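Chapter 4
Planning a Walking Journey in a Wet Country

Ravinder Hiebert
May

In the chapters before this one we looked at how a visitor chooses a region and a season. Now we come to the journey itself, and we take as our case the coast walk from Dridmont to Fornville. The route is 232 kilometres long, and most walkers divide it into stages between villages. It is not a difficult path, but it passes through forest where rain can fall at any hour, and the student of tourism can learn much from the way in which it is managed.

The first matter is access. A small bus leaves Dridmont early in the morning and stops at the beginning of the forest road. From there the walker must continue on foot to the lodge at Clutell, where the permits are checked. The park admits 200 persons in one day, and in the dry months these places are taken long before. It is therefore wise to ask for the permit first and to buy the air ticket afterwards, although many travellers do the opposite. 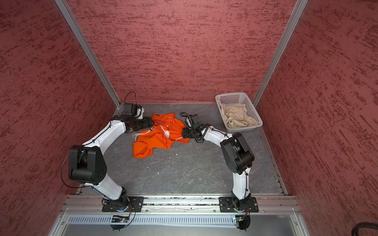 Why does the park limit the number of walkers when the lodges have free beds?

The limit is set by the condition of the path and has no connection with the beds. When too many people pass on soft ground, they step to the side to avoid the mud, and the path becomes wider each season. Young plants are then lost on both sides.

The second matter is height. The highest point of the walk is the Fehr pass, at 1296 metres. This is modest, but the walker begins at the sea, and in the afternoon the cloud often sits on the pass and hides the markers. The guides prefer to cross before noon. A visitor without a guide is allowed on the lower stages only, and must sign the book at Clutell when leaving and again when returning.

The third matter is what to carry. Luggage can be sent ahead by mule as far as the pass, so a small bag is sufficient for the day. One should have a dry shirt, a bright outer layer, water, and food for one meal more than is planned. Cotton trousers are a poor choice in this climate, as they stay wet through the night.
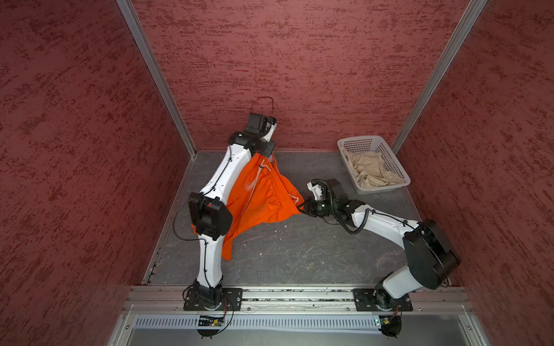 Fig. 4.2 Bright orange cloth hanging in loose folds.

We will return to costs in the next chapter. Before that, the reader should study how the income from permits is divided between Dridmont and Fornville, for the two towns do not have the same wishes. Dridmont would like more day visitors, who eat and buy near the harbour. Fornville receives tired people who stay two or three nights, and it is content with fewer of them.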